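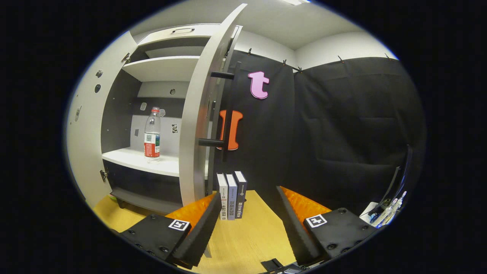
I have wanted a proper tall cabinet for the back room for longer than I care to admit, and after one winter too many of keeping everything in stacked boxes under the table I finally ordered the Trillico in white. It was March when it arrived, so I have now had a good long while to open it, shut it, overload it, rearrange it and grumble at it, and I thought I would write it all down for anybody else who is dithering as I did. My boxes are gone, which is a blessing in itself! The lower shelf has ended up as the place where I stand my water bottle, the one with the red cap, and I can't tell you how pleasant it is to have a drink at hand that isn't sitting among my papers waiting to be knocked over.

First, a word about ordering, as I know people like to hear about that side of things. I bought mine through Tostiler, who are the only shop I could find that had the tall one in stock in white (the other colour was a sort of mushroom, very nice but not for me). The website is a bit of a muddle. You have to choose the cabinet, then choose the door, then choose the handles, and if you go back a page to check your measurements it forgets the lot and you start again. I did this twice and then did it a third time with a cup of tea and a notepad. The listed height is 1,715 mm, and do measure your wall properly with the skirting in mind, as the back doesn't have a cut-out and it will stand a little proud if your skirting is a chunky one. Ours is, and it does.

Delivery was to the door only. The box weighed 33 kg according to the label and I can well believe it. My neighbour Ekow Antwi very kindly came round and took one end, and between us we got it along the hall with only one scrape to the paintwork, which was there already if my husband asks.

Putting it together took most of an afternoon. The leaflet says two people and I would call that the bare minimum, at least for the part where you stand the thing up. The panels are numbered with little stickers, and the stickers come off cleanly, so full marks there. What I would have liked is words. The whole leaflet is drawings, and the drawings for the left side and the right side look exactly alike until you notice where the holes are. Now, about those holes. There is a column of small round ones running down the side panel, and on mine they can be seen from the outside on the left. I spent a good ten minutes wondering if I had put a panel on back to front. Elie Rizk, who did the same job in her own flat last year, had a look and told me to stop fretting, hers are just the same. If your cabinet is going into a corner you will never give them a thought. Mine stands where the left side is on view, and I do notice them, mostly when I am on the telephone and have nothing else to look at. I have bought some little white stick-on covers and I expect I shall get round to using them.

The door is the best thing about it, in my opinion. It is thick and feels solid, with no flapping about, and it swings wide so you can get at everything without sidling round it. The hinges can be adjusted with an ordinary screwdriver. My door dragged very slightly at the bottom to begin with, and a turn or two put it right. I would say leave it a few days to settle before you start fiddling, as I adjusted it straight away and then had to do it all over again.

I must mention the bars. The inside of the door has two black ones fixed across it, one near the top and one at mid-height, and they have turned out to be far more useful than I imagined when I ticked the option on the website. I put a duster over the lower one, and S-hooks on the upper one when I want my scissors and tape where I can grab them. You do have to be sensible. Anything bulky on the bars will meet the shelves as the door closes, and you will hear it. Flat things and cloths are fine. I tried a tote bag full of wool and that was a mistake, it came down with a bang and frightened the dog.

Inside, you get a shallow compartment up at the top with a small dark pull on the front, then an upper shelf, then a lower shelf, and a darker space beneath. The back is grey where the rest is white, and I wasn't sure about that on the website, but I have come round to it completely. It makes things easier to spot, and it is more forgiving of finger marks. I am not a tall woman and the top compartment is a stretch for me, so I have given it over to things I only want now and again: spare bulbs, the good wrapping paper (folded, sadly, there's no room for the roll), the Christmas stamps. If you are taller than I am you will probably find it the handiest bit of the lot.

The shelves seem sturdy. I had one filled with books for several weeks, big heavy atlases among them, and I looked along the edge now and then with one eye shut as my father used to do, and I couldn't find a sag. All the same I have moved most of the books back on to the table, where three of them are standing up at this moment for want of a bookend, as I use them every day and it was silly to be opening and closing a door forty times before lunch. The shelf is better off for the things I want out of sight.

The bottom space is my one real complaint. It is dark. You can put plenty in there but you need to crouch to find any of it, and with the big curtain drawn on that side of the room you might as well be looking into a coal hole. I bought a stick-on battery lamp from Nutsugah, the little round sort you press with your thumb, and it has helped a great deal, though it does come unstuck when the weather is damp. I should have wiped the panel down first, as the packet said. A paler lining would do wonders and I wish Trillico would think about offering one.

Cleaning is easy. A damp cloth and a drop of washing-up liquid does for the white parts. I would keep anything scratchy well away from it, as the finish has a soft look and I caught it with the edge of a baking tray (don't ask) and there's a faint line that I can't shift. The black bars show dust dreadfully. So does everything black in this house, the curtain included.

I did have cause to ring about a missing part. One of the little metal fixings wasn't in the bag, and the girl at the Stivport warehouse was as nice as could be about it. I was on hold for 30 minutes, with the same piece of piano music all the way through, but once I got to a human being she took my address, didn't ask me to prove anything, and the fixing came in a padded envelope with a spare in it. I finished the job with one that Ekow had in a jam jar, so now I have extras if anybody needs them.

One more thing for those with little ones in and out. There is a strap in the box for fixing it to the wall, along with a screw but no wall plug, so have one ready that suits your kind of wall. We have plasterboard and needed the special sort. Please don't skip this. A tall cabinet with a heavy door hanging open wants something holding on to it, and it only takes a few minutes with a drill.

Would I buy it again? I would, and I have been looking at the narrower one for the landing, although Elie says I should get rid of some of my things first. I would pay for the bars again without a second thought. I would order the stick-on covers at the same time as the cabinet, and I would clear the hall before the lorry came. I'm giving it four stars, with the last one held back for the dark bottom and that website. If anybody has found a battery lamp that stays stuck in damp weather, do please leave the name of it in the comments, as mine fell down again this morning.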